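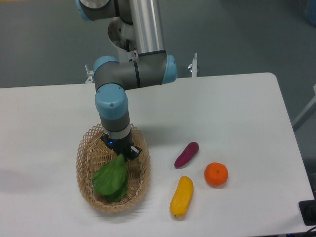 Arm over the table, basket on the left.

Plenda router firmware 9: is the remote login hole closed or not?

mesau_lurker
Plenda pushed firmware 9 in March and the notes say the remote login flaw is "addressed". No detail on how. I've got the older Grovus-built model at home and the admin page still answers from outside my network after the update. Has anyone else checked theirs, or are we all taking the release notes at face value?

toque_and_tether
Mine's fine. Updated, rebooted, tried it from my phone on mobile data, got nothing. Did you turn remote management off first? The update doesn't change your settings.

mesau_lurker
It was off before and it's off now. The toggle says so, anyway. I don't put much faith in a toggle.

grumblebum
Same here. Port 462 is the one that stays open on mine. Support told me it's for "diagnostics" and closed the ticket. Diagnostics for who? 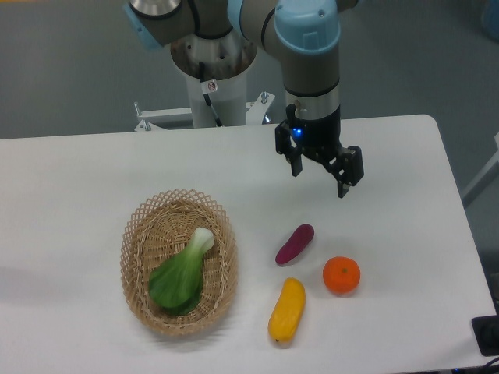 Anyway, I went back through the old notes and they used the same word, "addressed", for the guest network bug, and that took two more updates to go away. So I'll believe it when somebody outside the company has had a look.

toque_and_tether
An open port isn't the same as a hole. You'd need to show it accepts a login without the password. Has either of you tried that?

grumblebum
No, and I shouldn't have to. If I switch off remote access, the thing should stop answering. That's the whole point of the switch.

kettle9
Tak's scanner flagged 1039 and 974 on my unit, but not 462. Could be different hardware revisions. I'd also be careful with that scanner, it once told me my printer was a mail server.

mesau_lurker
I'm on the first revision, so that might be it. Still doesn't explain the toggle.

toque_and_tether
Fair enough on the toggle. I still reckon "unpatched" is a stretch for the thread over on the Mesau board. One person there is telling everyone to bin their routers.

grumblebum
I've put mine behind an old Grovus box with everything inbound blocked. Ugly, and it slows the upstairs connection, but it'll do until they write proper notes.

kettle9
Which Grovus? Some of those haven't had an update in years either.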